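Cell culture room check, February
Vostby building, tissue lab

Such a good round this time! Aiguo Yao and I went through everything before the gut bacteria work starts up again, and the room is in lovely shape.

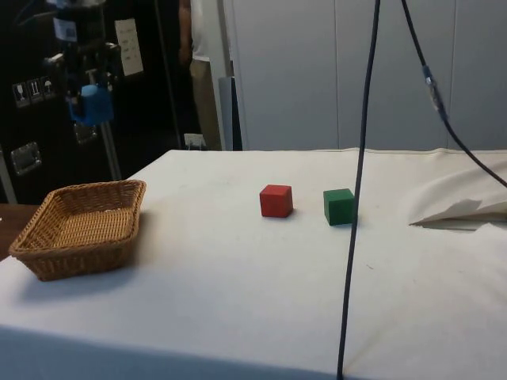

2 min read

Biosafety cabinet: PASS. Airflow steady, sash alarm loud and clear.
Incubator 8: PASS. Door gasket replaced, and it seals beautifully now.
Anaerobic chamber: PASS WITH COMMENT. Glove cuff on the left is thinning. Please swap it before the next Bacteroides plates go in.
Eyewash: PASS. Ran it for the full 30 seconds, clean the whole time. 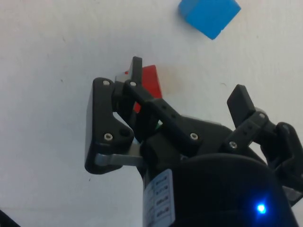
Blue cube and gripper on a white surface.

Peroxide storage: FIX. Two bottles had no opening date (come on, team, we're so close to a perfect sheet!). Label or discard.
Sharps bins: PASS. All under the fill line.
Spill kit: PASS. Restocked, tag 726.

Checked by Ragnheiður Snorradóttir

14 shares | 3 comments

Recent checks
Davik cold room
Bayram autoclave bay
Simura imaging suite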